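Zultix Grasp Planner 2
by Arnier Software

I'm Jessie, and I look after the planner here at Arnier. It's the bit of software that works out how two arms should get hold of handles, knobs and catches -- without you typing in waypoints all afternoon!

Simulated cabinet task, two arms 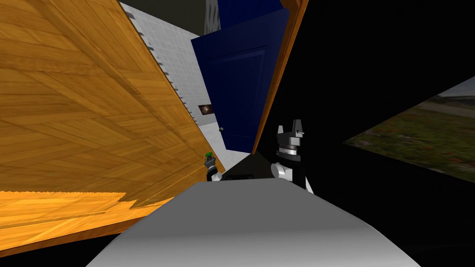
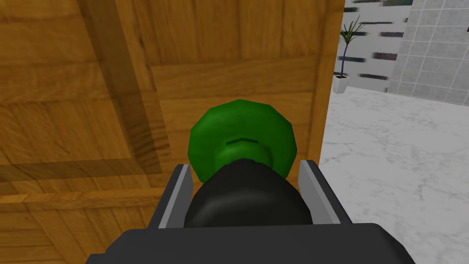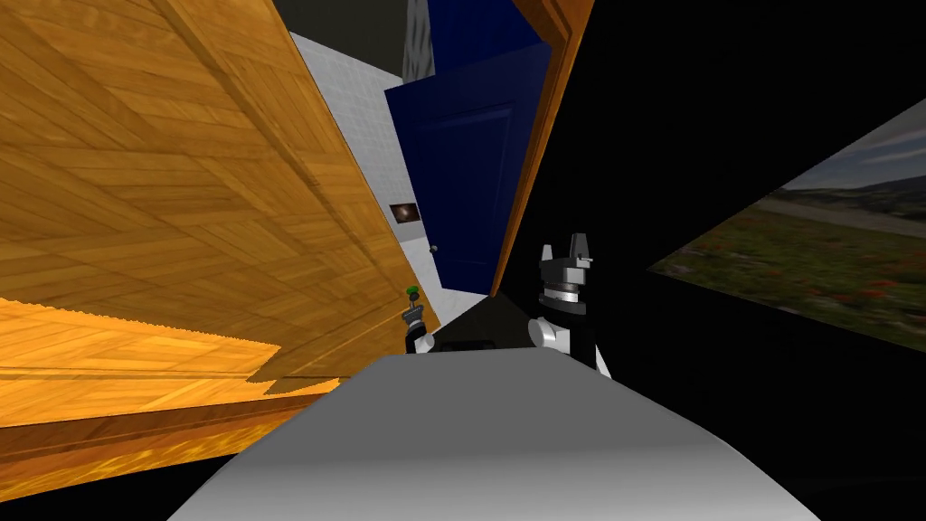
Version 2 plans both arms together and checks each path against your scene model before anything moves. My favourite new bit is the approach scoring (Murali Varma wrote most of it). Take the green knob on the wooden cabinet, with the open fingers either side of it: the planner ranks up to 40 approaches for something like that, and you can read why each one scored as it did. You can pin one too, if you disagree with it.

Runs on Linux, needs 6 GB of memory. Order code 1336. Next update due in April.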